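## 3. Rice cooker - set-up and first cook

Bulness kitchen guide, rev. 2018-02-09. Questions to Evaristo Grasso, unit 202.

Cooker lives in the cupboard under the kettle. Put it back there when it's cool, not before.

1. Bench wiped and dry. Leave clearance behind for the lid, 100 mm minimum.
2. Lid open all the way. Check inner plate for old starch. If it's gummy, warm soapy water and a soft cloth, no scourers.
3. Wash rice in a seperate bowl. Not in the cooker pot, it scratches.
4. Dry the outside of the pot before it goes in.
5. Lid down till it clicks. Plug in last.

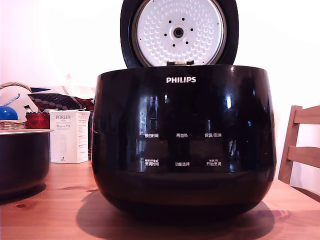

Buttons next, because everyone asks. Labels are Chinese only, so learn these. Start cooking is 开始烹调, bottom row, right. Keep warm / cancel is straight above it, 保温/取消 - same button for both, so look before you press. Reheat is 再加热, top middle. Function select 功能选择 sits under that. The two on the left are timers, 预约时间 (delayed start) on top and 烹调时间 (cooking time) below.

**Note:** leave delayed start alone if there's meat or fish going in. Plain rice only, 9 hours max.

6. Pick function, then start.
7. When it's done, leave lid shut 10 minutes. Fluff with the plastic paddle, no metal spoons.
8. Cancel, then off at the wall.

**CAUTION** - steam comes out of the lid valve. Keep hands, faces and tea towels clear. Dont run it under the overhead cupboards, the Zwahlen ones swell.

**CAUTION** - never put the body in the sink. Damp cloth, then dry cloth.

Rinse the pot same night. Spare paddle in the third drawer with the measuring cups.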